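Duvdale: daily closing levels and breakout flags for equity indices

README for version 2

What is in this release

Duvdale is a set of daily closing levels for equity indices, with a flag on each day that closes above the previous high. It was put together by Efua Amoah and Babatunde Odukoya at Oslow, a small research office that writes for pension trustees. We needed one file where the word "breakout" meant the same thing in every row, and the commentary we were reading used it in several different ways.

The release covers 204 index series. Each series has at least 700 trading days. Series with fewer were dropped and are listed in dropped.csv with the reason.

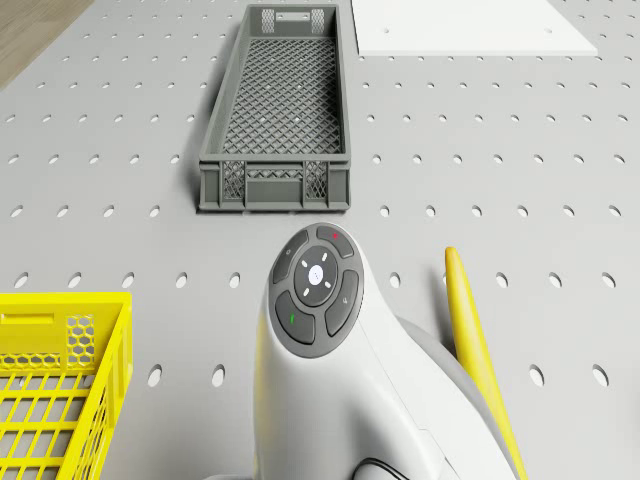
Picture: Oslow / Áine Dunne

Files

closes.csv holds one row per index per trading day: series code, date, closing level, currency.
flags.csv holds the same keys with the breakout flag and the prior high it was tested against.
series.csv lists each series code with its full name, market, base currency and first date.
dropped.csv lists what was left out.

All files are UTF-8 and comma separated. Dates are year-month-day. Missing values are left blank; no zeros are used as fillers.

How the flag is worked out

A day is flagged 1 if its close is higher than every earlier close in the series. Intraday highs are ignored. A flagged day is then marked "held" if the next 4 closes all stay above the prior high, and "failed" if any of them falls back to it or below. The last 4 rows of each series can't be marked either way and carry "open".

The four-day rule is a choice. Suryani Tarigan tried longer windows and the share of failures went up, as you would expect. If you want another window, the script takes it as an argument:

python flag.py --window 10

Levels are price levels only. Dividends are not added back, so a series can look flat for years in a market where holders did quite well. Please don't compare these with total return figures. 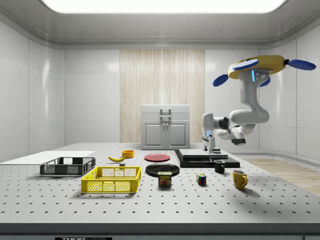

Known problems

Half-day sessions are treated as full days. This mostly affects late December.

Two series changed base currency part of the way through. They are split at the change and the second half has its own code ending in B. The prior high is not carried across the split, so the first few rows of a B series are flagged far too often. Leave them out of any count.

The March refresh corrected a set of closes that had been entered one day late. If you downloaded before then, fetch closes.csv and flags.csv again together. An old copy of one with a new copy of the other will not join properly.
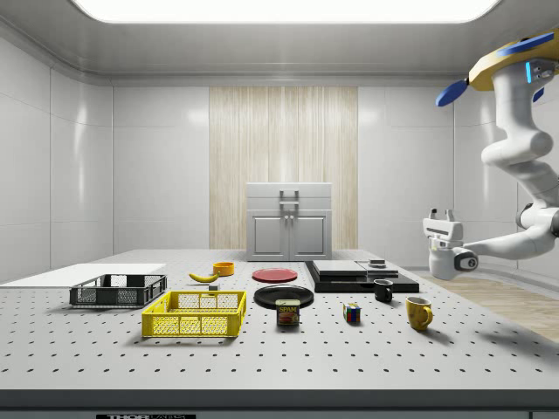 Series codes have not changed since version 1, apart from the B codes, so existing lookups should still work. The old column "peak" is now "prior_high". The Flanagan loader still expects the old name and needs a one-line change in its settings.

Use and contact

Free to use and pass on, with credit to Oslow. Nothing in the files is investment advice, and a held breakout says nothing on what the index did after the window closed.

Corrections go to Rosalie Eder. Send the series code, the date and the source you checked against.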